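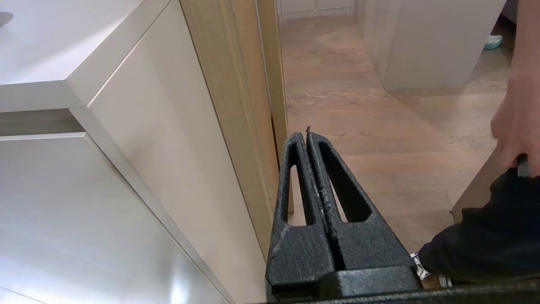 Diffuseur de phéromones Wolia : ça marche chez vous ?

Pulby
Mon chat feule sur le chien depuis le déménagement. Le véto me propose un diffuseur, 10 jours d'essai. J'ai des doutes.

zulu_958
Testé deux recharges, zéro différence. Séparer les gamelles, ça oui.

Benard
Pas d'accord, chez moi il a arrêté de marquer en une semaine.

zulu_958
Et tu n'avais rien changé d'autre ?

Benard
Si, une deuxième litière.

zulu_958
Ben voilà.

Pulby
Je commence par la litière alors. Ouverte ou fermée ?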